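Flestuvness Tabletop Collection: Read Me

Version 2
Issued by Trevia, 2 Mar 2019

Purpose of this file

This file accompanies the Flestuvness Tabletop Collection and should be read before any of its contents are used. It sets out what the collection covers, how the records are arranged, which terms have been used for household and office items, and where the known weaknesses lie. It replaces the shorter note issued in November, which should be discarded.

Scope

The collection is concerned with shared work tables in ordinary use: what is kept on them, what is left on them, and how the items stand in relation to one another. It was assembled by Trevia with the help of Grenex, which supplied the list of item names and checked the entries against it. The collection holds 900 records, taken from 126 tables. Desks in private offices were left out, as were kitchen worktops and shop counters.

A table is treated as in use if it holds at least one item other than fixed equipment. No table was tidied before a record was made, and items were left in the order in which they had been put down. This matters for anyone who wishes to study clutter, as a table that has been straightened for a visitor gives a poor account of how it is kept on other days.

Arrangement of the records

Each record consists of one picture and one entry. The entry gives the colour of the table surface, the items standing on it, and any item resting on, in or over another. Positions are given in plain words (behind, in front of, to the left of) and are always stated from the side on which the picture was taken. Distances are not given.
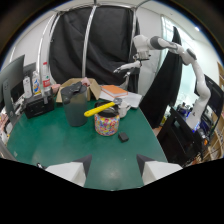 Dimitriou

The green table is a useful guide to the way entries are written. Its surface is entered as dark green, with faint scuffs. The canister near the middle is entered under "container, lidded", with the floral pattern given as a note. The tool with the yellow handle lies across the lid and therefore receives its own line, with the relation "resting on". The white mug is entered as "behind, right" of the canister, and the orange book as resting on a stack of papers.

Open containers need more care. The cardboard box is entered as open, with its flaps folded outward. The pink item showing inside it is entered by colour only, as too little of it can be seen for a name to be given. The same rule applies to the small black object in front of the canister, which could be an eraser or a small device and has been left under "small object, black". The dark grey container to the left of the canister is listed as "container, tall", and the black item over its opening as "cloth-like". Users are asked not to replace these entries with firmer ones.

Bottles are grouped where they stand together. The three plastic bottles on the left are one group with three lines, each giving the colour of the bottle or its label. The wording on labels is not recorded.

Item names

The list of names was kept short on purpose. General words are preferred to trade names, and a name is used only where both the first and the second reader agreed on it. Where they differed, the more general of the two words was kept. "Cup" and "mug" are separate entries — a mug must have a handle. "Papers" covers loose sheets and stacks alike. "Clutter" is allowed for a cluster of small items that cannot be told apart, and the main colours should then be given.

Known limitations

Some 218 records contain at least one item entered by colour alone. These are marked in the notes column and may be set aside by users who need a full set of names. Tables near windows are more common than those in inner rooms, and reflections on shiny surfaces have in places made the edges of flat items hard to judge. Items under a table were not recorded, even where they belonged to the work being done on it.

The contents of lidded containers are unknown and should not be guessed from the outside. A decorated tin may hold tea, pens or nothing at all, and the entry makes no claim either way.

Use and corrections

The collection may be used for teaching and for study, provided that Trevia and Grenex are both named and that this file is kept with any copy. Corrections to single entries should be sent to Trevia, quoting the record number and the line concerned. Changes to the list of names are agreed with Grenex and appear in the next version.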